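Stostodness method

The Stostodness method is a procedure for teaching a two-armed robot with many-fingered hands to approach and hold objects of different shapes. It combines the view of a camera at the head with the views of small cameras at the wrists. The method was first described by Pendo Mutiso and Anselmo Mendonça, and it takes its name from the software in which they wrote it.

Background

Earlier methods for such robots used mostly the head camera. When the hand comes near the object, it often hides the object from this camera, and the last part of the movement is then made almost blind. A wrist camera sees the fingers from close by, but its picture is easily blurred when the arm moves fast.

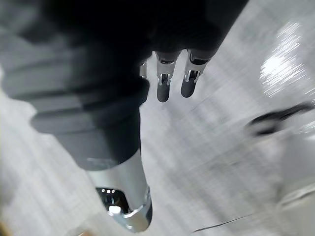
View from a wrist camera, with motion blur on the background.

Mutiso and Mendonça proposed that the robot should give each camera a weight, and that this weight should change during the movement. Far from the object the head camera has the greater weight. Near the object the wrist camera takes over, unless its picture is too blurred to be of use.

Training

The training data consist of 372 recorded movements. The objects include open black trays, which are placed apart from each other on a yellow table.

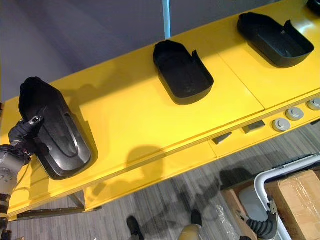 Each movement is divided into 4 phases: search, approach, contact and release. A person marks the borders between the phases by hand. Maiara Bragança later showed that the border between approach and contact is the most difficult to mark, and that two persons often choose different moments for it.

For this reason the fingertips must stay in the wrist view during the whole approach, also when the hand goes down low, near the floor or a wall.

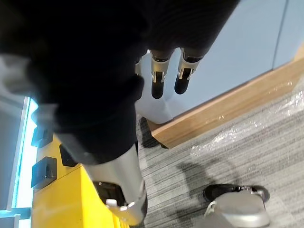
Results and criticism

In the first study the weighted cameras gave fewer failed grasps than the head camera alone. The difference was largest for pale objects with rounded edges. For large objects with flat faces it was small, and in 2 of the 10 test series there was no difference.

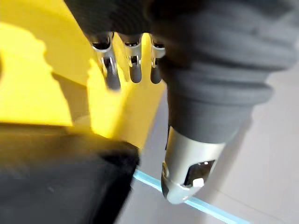 Graham Bainbridge has criticised the study because all the movements were recorded in one room. He also noted that strong light from above makes shadows of the hand on the object, and that the method does not treat these shadows separately. A later version by Alcides Amaral adds a correction for shadows, but it needs a longer calibration before each session.

See also

Camera calibration
Imitation learning
Robot hand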